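Teaching by Hand and Teaching by Remote: Notes from the Second Round

14 shares
2 comments

The second round of demonstration recording at Skovance closed in July. Readers of this blog have asked for an account of how the sessions were organized, and I am now able to provide one. The views given are my own and should not be taken as a statement by Skovance or by our partner, Brondeo.

The project requires that a robot arm learn a set of household handling tasks from human demonstrations. Two methods were used. In the first, the operator holds the arm directly and moves it through the task. In the second, the operator works from a separate station and the arm follows the motion of a hand controller. The tasks, the starting positions and the written instructions were the same for both methods.

The target for the round was 2000 accepted demonstrations. Of these, 700 were to be recorded by hand guiding and the remainder by remote control. The division was set before recording began and was not changed, although several operators asked that it be reviewed.

Their request deserves a fair hearing. Hand guiding is easier to learn. A new operator feels the weight of the arm and understands at once when a joint is near its limit. The same operator, placed at the remote station, tends to move in short corrections and to pause before every grasp. Those pauses are recorded along with everything else, and a policy trained on them will also pause. Rūta Butkienė, who supervised the operators at our Zullisholm site, introduced a practice period before any remote session was counted. The practice recordings were kept in a separate folder and were not used for training.

Hand guiding has its own cost. The operator's arms and sleeves enter the view of the cameras, and they will be absent when the robot works alone. For this reason greater weight was given to the wrist view, where the operator's hands were less often present - although even there the rule was to hold the arm well above the wrist.
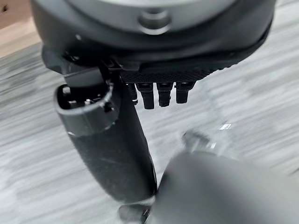

Review was carried out with Toom, our internal playback tool. Each demonstration was watched in full by a person who had not recorded it. A demonstration was rejected if the task was left incomplete, if the operator changed the plan partway through, or if the camera streams did not line up in time. A slow demonstration was not rejected on that ground alone. I argued against this last provision when it was drafted and I remain unconvinced by it.

The written instructions will be revised before the next round. The present text tells operators to move "naturally," a word that each of them read differently. The new text will state where the approach should begin and when the fingers should start to close. A draft is with Brondeo for comment, and I will post the final wording when it has been approved.

Share this post
2 comments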